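Bins: a second opinion

By Fenna Verbeke

The June issue carried a cheerful piece on "one big bin" storage, and I have been asked three times since whether I plan to try it. I have tried it. I gave it 13 weeks in the back room at Orellana, with a deep gray bin ordered through Joltel, and I remain unconvinced.

The pitch goes like this. You stop sorting small stuff into drawers and trays and drop it all in one large open container. No lids, no labels, no dividers. You can see everything at a glance, so you save the time you used to spend opening and closing things. The Naler leaflet that came with ours promised we would "never lose an item again," which is a bold claim for a tub.

My first complaint is depth. A bin that is deep enough to be useful is deep enough to be annoying. Once the contents are down to a small pile on the floor, you are reaching the full height of the walls for every single piece, and anything flat lies against the bottom and will not be picked up without a fingernail. The shallow trays we used before had plenty wrong with them, but I never had to lean into one up to the shoulder.

Second, the sloping sides. These are sold as a feature – things slide to the middle, so you always know where to look. Some things do. Light packets stay where they land, and round things roll to whichever corner is lowest, and our floor is not level. Temitope Iyamu, who likes the bin more than I do, says I should shim one end. I did. Now they roll to the other corner.

Third, glare. I did not expect to be writing about this. Under a strong overhead light the inside of a smooth wall can turn into a white patch, and if what you are after is pale or shiny, good luck. Every scratch shows up in it too. Ours looked tired within two months.
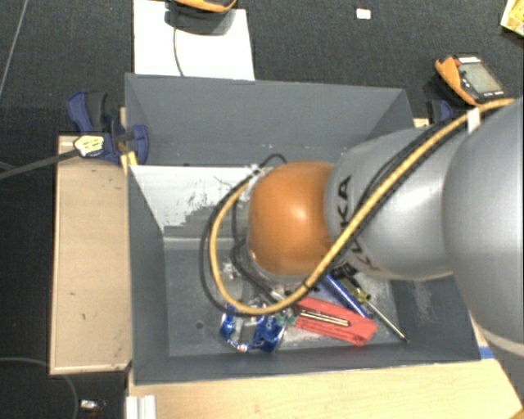 I will grant the other side a few points. An open bin is quick to fill, and quick to empty if you tip it. It takes rough treatment. Scuffs on the walls do no harm, and a hole in the floor means you can rinse it out without turning it over, provided you keep small parts well away from the hole. For bulky things that are all alike, I have no quarrel with it.

For mixed small items, though, I want to see better evidence than a leaflet. Temitope timed herself finding the same part from the bin and from the old Erkness trays, and the bin won by 3 seconds. She tried it once, on a day when the bin was nearly empty. I would like to see it done again with the thing full.

The trays are back on my side of the room for now. If you have used a single bin for a year or more and still like it, write in and say what you keep in it.

Contact the newsletter desk | © 2023 Orellana Workshop News | Back to top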